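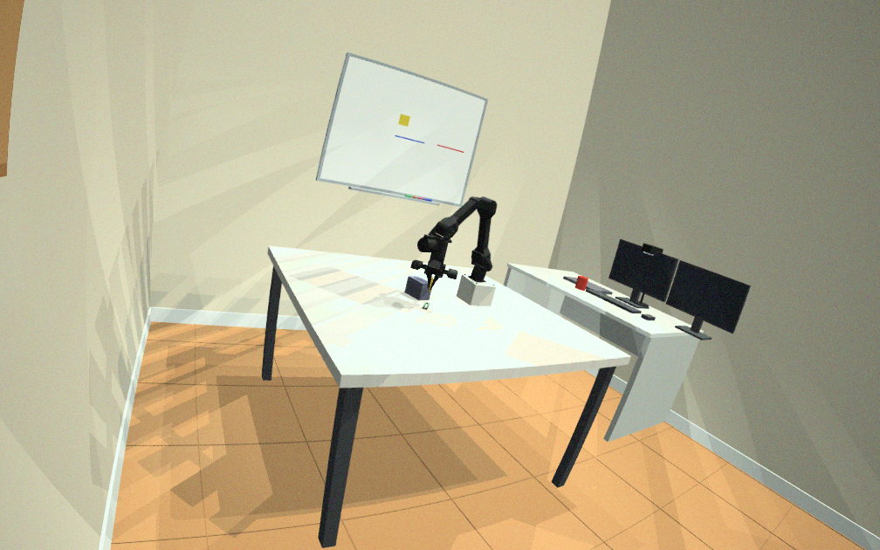

Does putting a robot arm on the packing line change what the people beside it do all day? It changes the order of their tasks more than the number of them, and most of the change falls on whoever used to do the sorting.

Workplace studies

4.2 Rehearsing the task before the arm arrives

The Karkeck site planned its sorting cell in simulation first. Staff were shown the model in March, two months before the first shift with the real arm. Figure 3 gives one view of it: a black arm mounted on a white table, with its gripper just above a small dark cube, and a second desk with two monitors against the wall.

Figure 3. Simulated work cell used in the staff sessions.

We interviewed 12 sorters and their shift leads. Reiko Uchida, who led the evening shift, used the model to ask where a person would stand while the arm was moving. The planners at Standska had given this little thought, and the desk was later moved at the real site so that the operator faced the table. Sorters also asked who would clear a dropped part – a job that had no name on the old rota.

Over the study period the site logged 1137 stoppages. Of these, 184 needed a person to reach into the cell, and the rest were cleared from the keyboard. Jelle Claeys, a sorter of long standing, described the new work as "more watching, less lifting". He missed the talk at the old bench. Others were glad to be spared the wrist pain, though two asked to go back to manual packing.

Pay grades did not change during the study. Training did: each operator spent time in the simulation before being signed off, and Itsuki Tsuchiya, who ran these sessions, kept the cube task as the first exercise throughout. Shift leads reported that operators who had practised stoppages in the model called for help less often in their first weeks. We did not test this against a control group – the site was too small for one.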